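27 February 2021

Project day again. I said in January I'd keep this diary honest or not at all, so: I still don't think the arm is going to fetch anything from a fridge by the March demo, and I may be the only one in the group willing to put it in writing.

Got to the house a bit after nine. Jocelyn had the laptop going on the windowsill and was already deep in the Tabrizi config, which he rewrote last night without telling anyone. He says it's cleaner. It may be cleaner. It also lost the joint limits we spent two evenings agreeing on, and I had to dig them out of an old email and type them back in by hand. Muireann made coffee and stayed out of it.

The plan on paper is simple enough. Drive up, look in, pick the right item, bring it to the table. Kuldeep wrote that sentence for the club application and it got us our parts money from Flokent, and we've been paying for the sentence ever since. "Pick the right item" is carrying most of the weight. Our model was trained on 393 pictures, nearly all of them taken by Kuldeep in his own kitchen, with his own milk. Then he gets surprised when it does badly on somebody else's groceries.

I asked again if we could do one bottle, on a table, in good light, and be done. Clifford said that wouldn't be impressive. I said a thing that works is more impressive than a thing that doesn't. We had this exact talk two weeks ago and I could have just read it out from the page.

Anyway, we did reaching tests before lunch. No grabbing, just moving the gripper in toward the shelves and the door and saving what the wrist camera gets, so Muireann can label it this week. I pulled one out to stick in here.

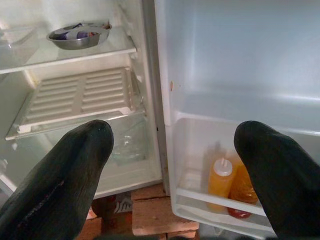 Wrist view, door open. Steel bowl on the top shelf, yellow squeeze bottle in the door.

Looking at it tonight I can see my whole argument in one picture. The yellow bottle is fine, a toddler could find the yellow bottle. But there's a pale one behind it that I can hardly make out against the white plastic, and I'm a person, sitting down, with my glasses on. The orange one is partly behind our own finger. Down in the lower section there's a clear bag behind clear glass or plastic, and I would love to hear how the Tabrizi model plans to deal with that. Everything that matters is either see-through or white on white.

And the fingers. I was against the dark padding when Clifford ordered it and I'm still against it. He wanted soft so we wouldn't crack anything, fair enough, but they're so thick that when they come in they take up a good part of what the camera sees. Jocelyn's answer is that the software can mask them out. Sure. It can't show you what's on the other side of them.

To be fair to the thing, the arm moved better than last time. Kuldeep slowed it down to 70 percent and the wobble at the elbow was a lot less. I had been asking for that since before the holidays but I kept my mouth shut, mostly.

After lunch we ran the detector on the morning's saves. I won't copy the whole log. It liked the yellow bottle. It called the steel bowl a plate, then a lid, then nothing. Jocelyn called this "promising." I asked him promising compared to what, and he went back to his typing.

Called Gaétan on the drive home, as he did the Cavmont contest two years back. He said his team of 5 got down to one object by the end and put colored tape on it, and they placed fourth. He didn't sound ashamed of the tape at all. I'm going to bring up tape. I expect Clifford will hate it.

What I agreed to, so I can't say later that I didn't:
Put the joint limits in their own file where Jocelyn won't touch them.
Ask at Komdale what thinner finger pads cost, and how long shipping is.
Write the safety page for the application (Kuldeep has "started" this four times).
Label half of Muireann's batch, her wrist is bad again.

She asked me while we were packing up why I keep coming if I think it won't work. I didn't have much of an answer for her. I like the part where it moves and stops where we told it to. I just don't like calling that a kitchen helper on a poster, with our names under it.

Charger for the laptop is still over there, I think behind the couch. Text Jocelyn in the morning.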